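I fold laundry on Monday nights, and Monday nights are when I do my best complaining about robots. Where is the one that folds? I've been promised it since I was six! So I've spent a silly amount of time lately reading and watching everything I can find on machines doing chores, at home and on the shop floor, and I have to say I'm more excited than I was a year ago.

The shop floor stuff is what gets me. Welding and stacking boxes are old news (still fun to watch, mind you). What I want to see is the fiddly work, the kind of thing I do badly at my own kitchen table with a screwdriver in my teeth. Putting parts into a PC, for example. Slots that look alike, wires in the way, and a board you really don't want to lean on.
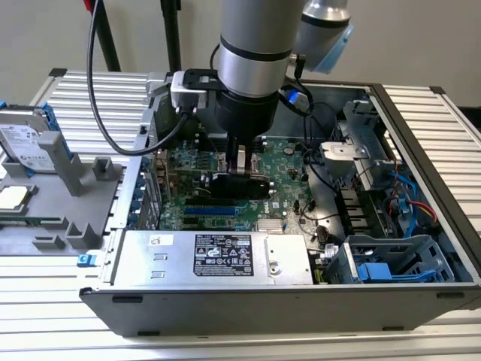
Two fingers, one small black part, and a whole Dell board to work over.

I love this so much. Look at the hard drive propped up in its own little holder, with the other holders beside it. I think that's half the trick right now – give every part a known place and the job gets a lot friendlier. My laundry basket doesn't have a known place for anything, least of all socks.

My friend Terence Birkett, who ran a repair counter in Plasville for years, is less sold. He says he'll be impressed when one can deal with a stuck clip or a cable somebody has jammed in backwards. Fair enough! I still get stuck on those, and I have thumbs.

So, chores yet? In my house, no. I'd happily pay 800 dollars tomorrow for something that only matched socks and put away forks. On a bench with everything laid out, though, I think we're getting close – and I'll be watching every clip I can find. Send me yours if you have a good one.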